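Gripper comparison, bench meeting -- minutes
04/03/2026, Skirkton lab 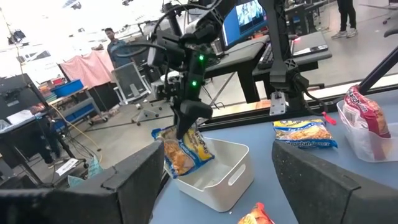
**1. Previous minutes**

Accepted with one correction. Item 4 listed the Skistov fingers as the narrow version. They are the wide version, and the narrow ones are still on order.

**2. Status of the comparison**

Two finger designs remain under test: the Skistov wide finger and the Grokeck tapered finger. The third candidate was dropped last month after its mounting screws backed out twice under load. The task is unchanged: pick up a packet of instant noodles, carry it to a bin, release it inside the bin without touching the rim.

The log now holds 1556 attempts across both designs. Of these, 157 are marked as failed grasps. The meeting agreed that this total is not usable as it stands, as the operators have not been marking failures the same way. Some logged a slip followed by a good second grasp as one success, others as one failure and one success.

Decision: a slip is a failure. A second grasp is a new attempt. Old entries will be re-marked from the wrist recordings before any rates are compared.

**3. Packet handling**

Noodle packets stay as the test item. The wrapper is slick, the block inside is stiff, and the crimped ends fold unpredictably, so one item covers several problems.

- Tapered finger: good on packets lying flat, where the tip can get under an edge. Tends to let the packet rotate once it is lifted by one end.
- Wide finger: holds the packet square but needs clearance on both sides. Poor when a packet is leaning on a bin wall.

It was asked whether rotation matters if the packet still lands in the bin. View of the meeting: yes, for the later stacking task. Rotation will be logged as a separate column and will not count as a failure.

Packets with crushed blocks are to be replaced. The current rule is 20 grasps per packet, then discard. Several on the bench are past that and have gone soft in the middle.

**4. Wrist camera**

The fingers take up a large part of the lower view. With the wide fingers open, a packet close to the gripper can be hidden almost completely. Two options were discussed:

1. Raise the camera bracket and accept a poorer view of the fingertips at contact.
2. Keep the bracket and add a fixed overhead camera.

Option 2 was preferred. Option 1 would make new recordings hard to compare with the old ones. The overhead camera needs its own mount -- clamping it to the arm frame was tried and the picture shook whenever an arm stopped quickly.

**5. Controller**

The Nilsuwan controller firmware was updated on one arm only. Closing force now ramps up more slowly on that arm. Both arms must run the same version before the next block of trials. Until then, results from the updated arm are to be tagged and kept apart.

The cable at the upper arm joint was also raised. It has enough slack for the present reach, but should be checked again if the bins are moved farther out.

**6. Actions**

- Re-mark old log entries under the new slip rule. *Open.*
- Update the second arm, then repeat the force check on both. *Open.*
- Order a stand for the overhead camera. *Open.*
- Replace worn packets. Write the start date on each new one. *Open.*
- Chase Skistov for the narrow fingers. *Carried over.*

**7. Next block of trials**

Each finger design will be run in 6 sessions, alternating arms, with bin positions taped on the table. Results to be ready for the June review. Stacking is deferred until the narrow fingers arrive.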